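3.2 Collecting demonstrations with hand-held grippers

All demonstrations in the Fisamum set were given by hand. The person showing the task holds one gripper in each hand and works the fingers directly, so no robot is needed on site. We had first tried remote control of the two-arm station at Bastcombe, but small, limp objects took too long to pick up that way. Operators there spent most of each session correcting the height of the fingers above the surface, and many recordings had to be thrown out.

Recordings for the jewellery task were made in homes in Istcombe. Operators were asked to use whatever surface they would normally sort things on, and to leave the rest of the room as it was. We did not supply a backdrop or extra lighting. Each operator practised for 40 minutes before the first recording was kept, mostly on opening the fingers to a sensible width before reaching down.

Each demonstration starts with the items spread out and ends when the operator judges that the last one has been put away. The order is left to the operator. We considered fixing it, as was done for the cutlery task in Section 3.1, but a fixed order made people hesitate and look around for the next item, and those pauses showed up later in the learned motion. A dropped item is picked up again and the recording continues. Operators may pass an item from one gripper to the other.

Beaded bracelets and string bracelets call for different grasps. A ring of large beads can be taken from the side with one bead between the pads, and it keeps most of its shape when lifted. A braided string offers very little to close on, and operators soon learned to aim for the metal charm or a knot.

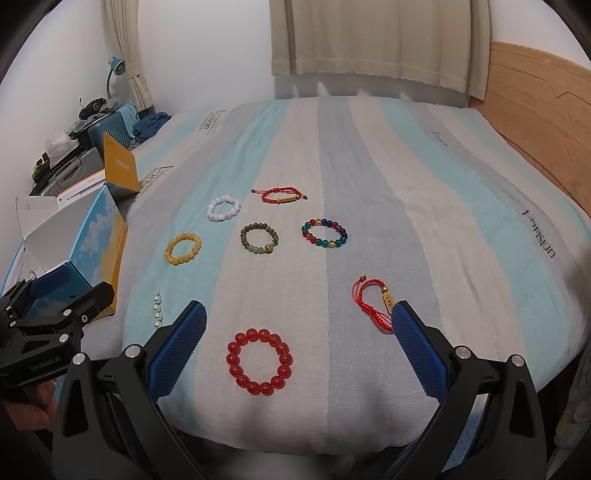
Figure 4. Bracelets and a short strand of pearls laid out on a bed, with the fingers of one gripper open over them.

We kept 52 demonstrations of this task after checking. Recordings were removed if the finger opening was not logged for more than 2 seconds, or if the position track jumped. The check was done by one of the authors and repeated on a subset by staff at Coppens, who had not seen the first set of decisions. They disagreed on 7 recordings, all of which we left out. The remaining data were cut to begin at the first downward movement of either gripper and resampled to match the control rate of the robot described in Section 4.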